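Returns eat the margin

Narkel sells kitchenware and small household goods from one warehouse and a website. In August it sent out 2000 parcels, and 31 per cent of the orders in its busiest category came back. Nest Llewellyn, who runs the operation, had budgeted for half that rate.

The cost of a return is usually recorded as postage. Llewellyn's figures split it into carriage, inspection, repacking and markdown. Inspection was the largest of the four. Each parcel was opened, checked against the order and graded by hand, and the refund was released only when the grade had been entered. At peak the delay reached 6 days, and the customer service queue filled with people asking where their money was.
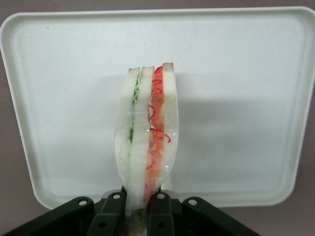 Product pages were the first thing to be changed. Narkel reviewed 500 return notes and found that size and finish were the most common complaints, well ahead of damage. Most listings had a single photograph taken from the front, with no indication of scale. A plain white tray with rounded corners tells a buyer very little on its own; stand a wrapped sandwich on its edge against it and the size can be judged at a glance. Dimensions were moved from the foot of the page to the line under the price.

The second change was to the refund rule. Low-value orders are now refunded when the carrier scans the parcel, before inspection. Emlyn Gronow, who built the stock system, was against this at first and asked for a limit per account. The limit stayed – it is reviewed each quarter – and repeat claims are passed to a person.

Returned stock in good order goes back on sale at full price. The rest is sold through Drala, a clearance site, in mixed lots. Narkel has not yet decided whether to charge for returns.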